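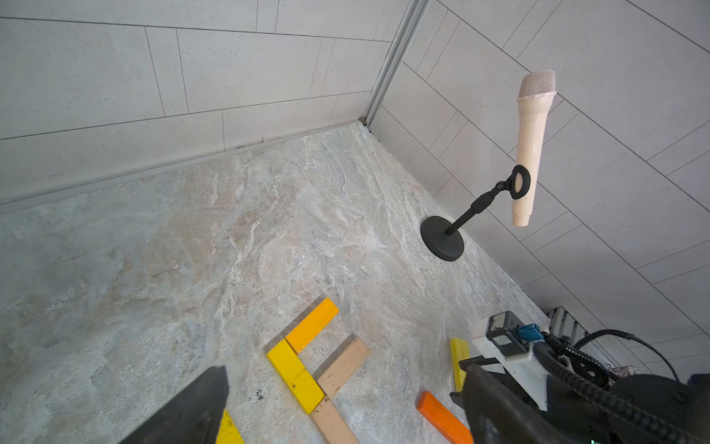 Mullo Teleop Set, release 2
Data card

Summary
2,697 demonstrations of single-arm tabletop and floor-level manipulation, recorded by remote control. The operator drives a leader arm and the follower copies joint positions. No scripted motion and no replayed trajectories are included. Maintained by Gadisa Kahsay at Willcombe. Card last revised Tue 12 January.

Contents
57 tasks. Each task has one instruction string and between 12 and 64 episodes. Object families include wooden blocks, small stands and holders, kitchen containers and cloth. Several families may be present in one episode. Only the objects named in the instruction are relevant to success; the rest are distractors and may be touched without penalty.

Streams
- wrist: color, mounted at the gripper, fingers in view
- side: color, fixed, missing for task 56
- joints: leader and follower positions
- grip: commanded and measured opening
- text: instruction string, English

The wrist stream is not cropped or masked. Fingers, bracket and cables can cover part of the work area, including the target. Models trained on the wrist stream alone should expect this, mostly during the last part of an approach.

Collection
Operators received the instruction and a printed goal sketch, then had three practice runs that were discarded. Start layouts were reset by hand between episodes, with no template. Block orientation is free: blocks may lie flat or stand on edge. Work surfaces include patterned floor and plain board. The patterned floor was kept on purpose – light wood against veined gray and beige is a harder segmentation case than the board.

Labels
Success was marked by the operator and checked by a second person using the Bivus viewer. Where the two disagreed the episode is kept, with success set to null. Pauses longer than two seconds are flagged and left in.

Known issues
- Leader and follower clocks drift in the Mamo sessions. Use the follower clock.
- Grip measured opening saturates below 2 mm, so thin objects read as closed.
- Left-handed operators are underrepresented.
- Some instruction strings say "brick" where others say "block". Same objects.

Splits
Train and test are split by task. Do not reshuffle by episode – layouts within a task are close enough to leak.

Changes from release 1
Added the side stream. Removed duplicate episodes. Renamed "gripper" to "grip" in all files.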